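Subject: Re: [kallio-arms] Green arm drops to zero torque mid-reach, then snaps back
From: Tyyne Halonen
To: kallio-arms list

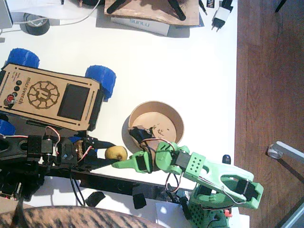
The fault came back last night on the two-arm bench, so I have more than a guess to report. Both arms were set up for the lemon handover: black arm on the rover side, green arm reaching in over the bowl. Quoting the earlier message first so the thread makes sense in the archive.

> From: Nilorcombe bench
> We saw the green arm go limp at full reach in November. It
> hung for a moment, then returned to its last commanded pose
> at full speed. Nothing was in the way. The log shows a
> read timeout on servo 3 and then normal traffic. We swapped
> the servo and have not seen it since, but we have not run
> the long reach much either. Is anyone else seeing this? Could
> it be the supply?

I don't think it is the servo. I swapped mine too, and the timeout stayed on ID 3. I then exchanged the IDs of 3 and 4, leaving the hardware where it was, and the timeout moved to ID 4. So it follows the position on the arm and not the part or the address.

What is at that position is the lead that loops past the joint under the green bracket. With the arm folded the loop has slack. At full reach it pulls against the housing and the connector tips slightly in its socket. I could bring on the timeout by hand, with the arm held out and the motors disabled, by pressing on the wire. With a longer lead in the same place I could not.

On the supply question: I logged the bus voltage during the reach and it stayed flat up to the moment of the dropout. That rules out a general sag on my bench. It doesn't rule it out on yours.

The loose lead explains why the arm goes limp. The fast return is a separate problem and in my view the more serious one. The sequence in my log:

reach command sent, all servos moving
ID 4 stops answering
servos from that joint outward lose power, arm sags
power comes back, servo answers again
Bidinar resends the last goal position with no speed limit
arm returns in one jump

The speed limit is held in the servo's volatile memory. When the servo loses power it comes back with the default, which is unlimited. Bidinar writes the limit once at startup and never checks it. The goal position is resent every cycle, so the first packet after recovery moves the arm as fast as it can go.

I now do the following in the bus loop:

1. After any read timeout, mark the servo as suspect and stop sending goals to the whole arm.
2. When it answers again, read the present position and write that as the new goal, torque off.
3. Write the speed limit to 600 and read it back. If the value read is different, stay stopped.
4. Wait for a key press before torque goes on.

Step 4 will annoy people who run unattended. I would still keep it. The arm has fallen by an unknown amount and the planner's idea of where it is can't be trusted, and with two arms sharing one table the other one may be directly in its path.

With the old lead put back and the patch in place, I ran 858 reaches. The timeout occurred 3 times. The arm sagged each time and stayed down until I released it. I have not yet done a run of that length with the long lead.

Until the patch is merged, please keep hands and faces out of reach of the arm while it is powered, including when it looks dead. A limp arm with this fault is still receiving goals.

Two questions for the list:

Does anyone have the Fistham build of the arm, with the leads routed inside the segment? I would like to know if the timeout shows up there at all.

Nilorcombe, could you send the raw log from the November event? The summary gives the timeout but not the packets after it, and I want to check that the goal was resent in the first cycle after recovery, as it was here.

The patch is against the current Bidinar main branch and touches only the bus loop. I will post it to this thread after the long-lead run.

Tyyne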